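Kikport Comunidade > Casa e bricolage > Pintura de interiores

Cinzento-claro que à noite parece azul: mudo a tinta ou mudo as lâmpadas?
1022 visualizações, 3 participantes

Pintei o escritório de cinzento e à noite fico com um quarto de hospital. Antes de gastar mais dinheiro queria ouvir quem já passou por isto.
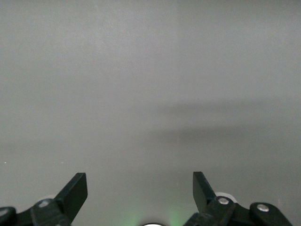 Zulmira Peneda
Membro desde fevereiro, Tomar

Olá a todos! Então é assim: tenho uma divisão virada a norte, com 15 metros quadrados, que era branca e muito fria, e meti na cabeça que a queria cinzenta. Andei semanas com o catálogo debaixo do braço, escolhi um cinzento-claro da Trariteck (mate, lavável) e dei duas demãos sozinha num fim de semana comprido. De manhã está linda, mesmo linda, um cinzento calminho. A partir das cinco da tarde, quando acendo a luz, puxa para o azul e até a minha cara no espelho parece doente.

O teto ficou branco, o rodapé também, e o chão é de tijoleira antiga, avermelhada, que não vou tirar porque a casa era dos meus avós e porque não tenho dinheiro para isso. As lâmpadas são umas que já cá estavam, não faço ideia da temperatura, na caixa só dizia "luz do dia" e a caixa já foi para o lixo.

O meu marido diz que é da tinta e que me avisou. A minha irmã diz que é das lâmpadas. Na loja disseram-me que podia ser "do subtom", e encolheram os ombros. Ainda tenho quase meia lata e custa-me imenso deitá-la fora! Alguém sabe por onde começo? E já agora, se tiver de pintar outra vez, é preciso lixar tudo?

3 respostas, ordenadas por utilidade

broxa_larga
Colaborador assíduo

Começa pelas lâmpadas, vizinha, por amor da santa, que é o mais barato. "Luz do dia" costuma querer dizer uma lâmpada bem fria, daquelas de garagem, e um cinzento com um bocadinho de azul na base vai logo atrás. Compra uma lâmpada só, de 2700 ou 3000 K, põe-na no teto e vê o que acontece às oito da noite. Uma só! Não faças como eu, que comprei a casa inteira em branco quente e depois a cozinha ficou cor de manteiga.

Vê também o índice de reprodução de cor, que vem na caixa como IRC ou CRI. Acima de 90 nota-se muita diferença, sobretudo na pele e na madeira. Eu troquei o candeeiro da secretária por um Rillby em segunda mão, dei 20 euros por ele, e só isso já me tirou metade da tristeza do quarto.

Outra coisa: tijoleira avermelhada ao pé de uma parede neutra faz a parede parecer mais fria do que é. O olho compensa. Podes pôr um tapete grande, cru ou cor de areia, e a parede acalma. E experimenta isto antes de mais nada, que é de graça: encosta uma folha de papel branco à parede, à noite, com a luz acesa. Se a folha também te parecer azulada, é da lâmpada. Se a folha estiver branca e só a parede for azul, então sim, é da tinta.

Quanto ao lixar, numa tinta mate em bom estado eu passo só uma lixa fininha onde há escorridos, limpo o pó com um pano húmido, deixo secar e pinto. Mas espera uns 30 dias antes de esfregares a parede com força, que as laváveis demoram a curar e ficam marcas de brilho. 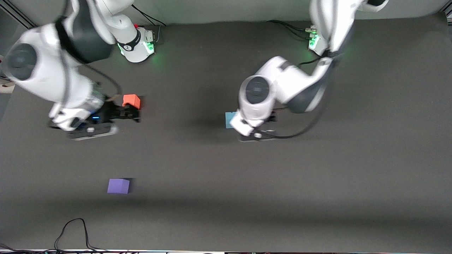
Tampo cinzento-carvão com parede cinzento-clara por trás.

Ah, e se puderes mexer nos móveis, um tampo escuro ajuda bastante. Com uma coisa carregada à frente, a parede clara deixa de ser a protagonista. O senão é o pó, que nos tampos escuros se vê tudo, tudo, tudo. Eu limpo o meu com microfibra seca e já desisti de o querer perfeito.

cal_e_areia
Membro

É tinta. Cinzento a norte é sempre asneira. Pinta de bege e acabou.

maresia77
Membro

Não concordo com o comentário de cima, tenho cinzento a norte há anos e gosto muito. O que fiz foi levar a lata à loja e pedir para juntarem um pouco de ocre. Nem todas fazem, e convém que a lata tenha espaço, mas a tua está a meio, por isso até calha bem. Pinta primeiro um cartão grande, uma folha A3 ou maior, com duas demãos, e vai mudando o cartão de parede ao longo do dia. Nunca decidas com a tinta molhada!

Se afinares a lata, conta que meia não chega para a sala toda, e que a segunda afinação nunca sai igual à primeira. Eu fiz só a parede do fundo e deixei as outras como estavam.

Zulmira Peneda
Autora do tópico

Fiz o teste da folha ontem à noite e a folha ficou azul!! Obrigada, broxa_larga, vou comprar uma lâmpada de 3000 K. A lata fica guardada na arrecadação por enquanto. Maresia, com essa do ocre fiquei curiosa, lembras-te mais ou menos da quantidade que te puseram?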